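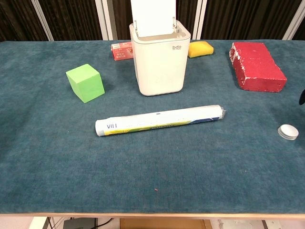

I've been brewing at home for more than 4 years now, mostly pale ales and the odd stout, and until last December I bottled everything by hand with a plastic wand and a lot of swearing. Then my brother-in-law gave me the Jaltex bench capper for my birthday and I've put five batches through it, so I think I can finally say something useful. First thing to know is that it wants a steady surface. A table with a fuzzy blue-green cloth over it, wooden edge showing at the front and a white trash bin standing toward the back, looks nice and homey, but the Jaltex has four little rubber feet and they only grip on something bare and hard. I use the kitchen counter.

The capper itself is a big lever on a steel post with a spring under the bell. You set the height, drop the bottle in, put the cap on top and pull. The height adjustment is a pin in a row of holes, and it's great! My old hand capper (a red two-arm thing, a Dadlow, I think they still sell it) used to chew up the necks on anything that wasn't a standard longneck. With this one I switch from longnecks to the fat Belgian bottles in a few seconds and the crimp comes out clean every time.

Well, nearly every time. My first batch was 50 bottles of amber and I had two flat ones, both from the start of the evening when I was being too gentle. You need to pull until the lever stops and then give it a tiny bit more. Vasanthi Gamage from my homebrew club told me to look for an even ring around the bottom of the cap, and I've checked for that ever since – no flat ones after that.

Things I don't love: the magnet in the bell is weak. It's supposed to hold the cap so you can swing it down onto the bottle, but mine lets go about half the time, so I just sit the cap on the bottle with my fingers. The paint on the lever started flaking after the third batch as well, right where your palm goes. And it's heavy. If you have to carry your gear up from a basement like I do, you'll notice.

I paid $38 for a spare bell in the larger size so I could do a few champagne bottles for a strong ale, and that seemed like a lot for one small piece of metal. It fits fine though, and it took me ten minutes to swap with a wrench. A bag of 500 plain gold caps has lasted me through everything so far with plenty left over.

Zixuan Shen in the club has the Bartoš model, and he let me try it on a Sunday when we were bottling his porter. The lever is longer and smoother and the magnet really works, but it only takes two bottle heights and it costs a good deal more. If you always use the same bottles, get that one. I save whatever bottles my friends bring back, all shapes, so the Jaltex suits me better and I'm keeping it. Next up is a saison, and I still need to scrub the labels off a whole crate of empties before I can bottle it.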